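Gulden Padded Ottoman, Grey Weave

I bought my first Gulden for my own spare room and now I sell them, so you can guess how I feel about it!
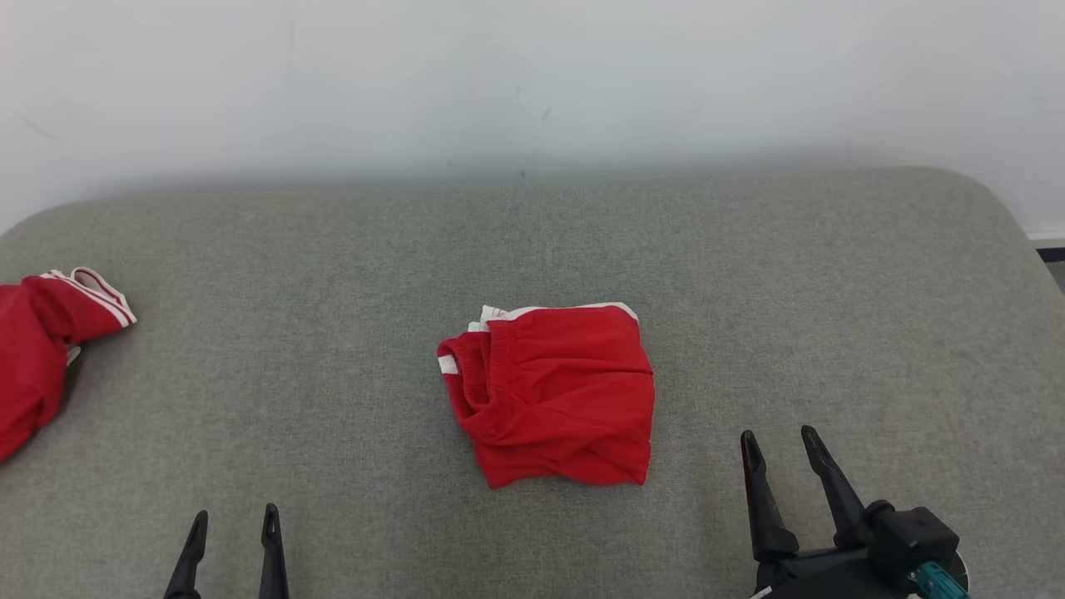
One reader wrote in to ask whether a padded top is too soft to fold on, and would a plain bench do the job better? Fair question. I find a bit of give really handy - shorts and track tops stay where you put them, and sleeves don't go sliding off while you're busy with the next thing. I do all the kids' sports gear on mine (so much red in this house) and then it goes straight in the drawers.

The cover is a fine weave in a greyish green that goes with pretty much any wall colour, and the corners are rounded, so no more bruised shins on the way past with the basket. My favourite bit, that.

Care: vacuum with the soft brush, dab spills with cool water and a mild soap. Please don't iron on it! I sell the Sindero heat mat for that, and it rolls up to nearly nothing.

Size is 100 cm long and it sits on 4 screw-in legs, packed in the carton with a spare set of felt pads. You'll want 2 people to get it up the stairs.

Also comes in Khamphan blue, but that one's made to order, so allow 14 days before it leaves the shop. Pickup is fine too - just ring first, I'm often out the back.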